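Skonon Student Project: Software Report
Grasp Point Selection on Soft Furnishings from Wrist View Images
Submitted 24 Aug 2022

1. Scope

This report covers the perception and planning software written for the Skonon project. The mechanical design of the gripper and the calibration of the cameras are dealt with in separate reports and are only mentioned where they affect the software. The task was to take a view from above the gripper, find a small object lying on a soft surface, and return a grasp point and an approach angle that the planner can use.

Soft surfaces were chosen because last year's pipeline, Cluretti, was written for tabletops. Cluretti fits a single plane to the depth data and treats anything above the plane as an object. On bedding this fails in a predictable way. Every fold stands above the plane, and a thin object lying between folds may sit below it.

2. Software layout

The code is divided into a segmentation node, a surface node and a planner. The segmentation node works on colour only. It outputs a mask for each candidate object, with a confidence value. The surface node works on depth and builds a local height map centred on each mask. The planner reads both and either returns a grasp or reports that none was found.

The nodes exchange messages through Wiriya, the logging and replay tool used by the lab. All messages are written to disk with a timestamp, so any run can be replayed through a changed node without repeating the recording. Most of the debugging in this project was done that way. One fault in Wiriya cost us several days: messages with identical timestamps were replayed in the order they had been written to disk, which was not always the order in which they had been sent. A sequence number was added to the header to fix this.

3. Recordings

The data set contains 400 short recordings made with hand-held grippers in furnished rooms. We used 200 for tuning and kept the rest for testing. The split was made by room, so that no bedding pattern appears on both sides. Recordings with a printed blanket were kept in both halves, as printed shapes are a common source of false masks.

A dark, flat object on a pale fleece blanket is simple for the colour stage and awkward for the depth stage. The object adds very little height, and the pile of the fabric scatters the depth readings. Shadows from the gripper are a further problem. They are dark, they lie close to the object, and they can join with it in the mask.
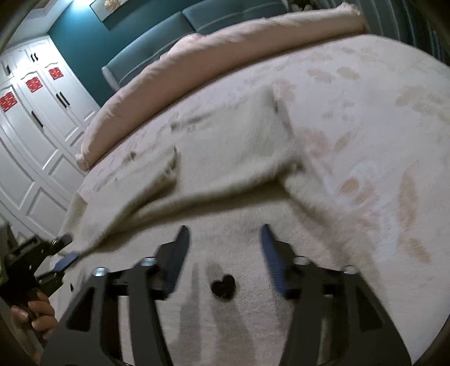 Why not drop depth altogether for flat objects and take the height from the surrounding fabric, Clivham asked in its written response to the draft. The response pointed out that the surface node was already computing that height and then discarding it whenever the object's own reading was noisy.

We adopted the suggestion in part. When the variance inside the mask is above a threshold, the planner now takes the median height of a ring around the mask. The ring is 17 pixels wide. Narrower rings picked up mask errors at the object boundary, and wider ones crossed into neighbouring folds. When the variance is below the threshold, the original reading is kept.

4. Shadow handling

The shadow filter uses the known geometry of the fingers. Given the gripper pose, it predicts the region where a finger shadow could fall and lowers the mask confidence there. It does not remove pixels outright. An earlier version did, and it cut pieces out of dark objects that happened to lie in the predicted region.

The filter assumes one overhead light source. In rooms with a window and a ceiling light both contributing, the predicted region is too small. We have not solved this. A second gripper in view is also not modelled, so its shadow is treated as ordinary image content.

5. Results

On the test recordings, the ring method gave fewer rejected grasps than the plane method on every type of bedding. The gain was largest on fleece and smallest on tightly woven cotton, where Cluretti already did fairly well. Approach angle errors were not reduced. These come mainly from folds running diagonally under the fingers, where the local height map is steep on one side and flat on the other.

Planning time rose slightly because of the extra median step. It stayed well within the limit set in the project outline.

6. Remaining work

The following items are open and will be handed over in September.

Replace the fixed variance threshold with one set per surface.
Add a second light source to the shadow filter.
Model the second gripper when 2 tools are in use.
Rerun the woven cotton recordings with the corrected Wiriya header.

The replay configuration files are stored with the source code, in the folder for the final build. Recordings made before the header change need to be converted before they will load.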